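Week 6 handout: Planning and paying for a bench cell
Instructor: Venkatesh Naidu. Lab questions to Réka Kovács.
Updated 2025-12-24

Read before the budget exercise. Bring your own draft sheet, even a bad one.

Where we left off: arm price is the number everybody quotes and it's the wrong one to plan from. Plan from the task. Write down what gets picked up, what it goes into, and how big the smallest target is. Then shop.

Food sorting is a good one to budget for. Small pieces, odd shapes, crumbs. A tray with little square wells doesn't forgive a sloppy gripper. Cookies break. So before any quote:

Part size, smallest and largest
How hard can you squeeze it
Where does it start, where does it end up
One arm or two (two means two of everything, cables too)
Who wipes it down, and with what

Two arms on one rail. Cheaper to mount, one base to level, but check reach overlap on paper first. If both arms have to get to the same plate you are also paying for somebody's time to keep them from bumping. Put that on the sheet as labor. Most of last year's drafts left it off.

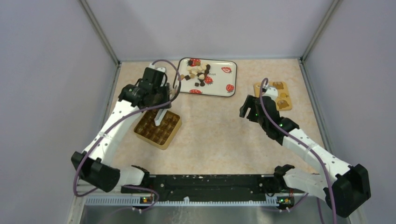 Enclosure next. Plain walls, smooth, easy to clean, same color all the way round if you can get it. Don't forget corner struts, front panel, vent strip. Small lines but they add up, and they come from a different supplier with a different lead time.

Lead times for the exercise (use these, don't look up your own):
Plondora — arms, 16 weeks
Anesov — rail and enclosure, 6 weeks
Makori — grippers and fingertips, 6 weeks
Poslow — cables and boards, 20 days

Order the long one first. Sounds obvious. Two teams in the fall ordered the enclosure first and it sat in the hallway in its carton, and the warrenty clock was running.

Spares. Fingertips wear, cables flex and die at the elbow. Budget 20 percent of the gripper line for spares in year one. Cables get their own line, do not bury it under "misc". Any sheet with a misc line over 40 dollars comes back to you.

Consumables: trays, plates, boards, the food itself. Yes the food. Pieces that get dropped or handled all day are not getting eaten, so it's a running cost, monthly. Same for wipes and gloves.

Setup time. Vendors quote the hardware and then say "plus integration". Ask for hours. If they wont give hours, put in 40 per arm and write down that it's your guess.

For next class:
1. One page budget, two arm cell, task of your choice
2. Order dates worked backward from first day of use
3. One thing you would cut if the total came in too high, and what the cell can't do without it

Réka has the blank sheet — email her if the link is dead again. Late drafts go to her too, not me.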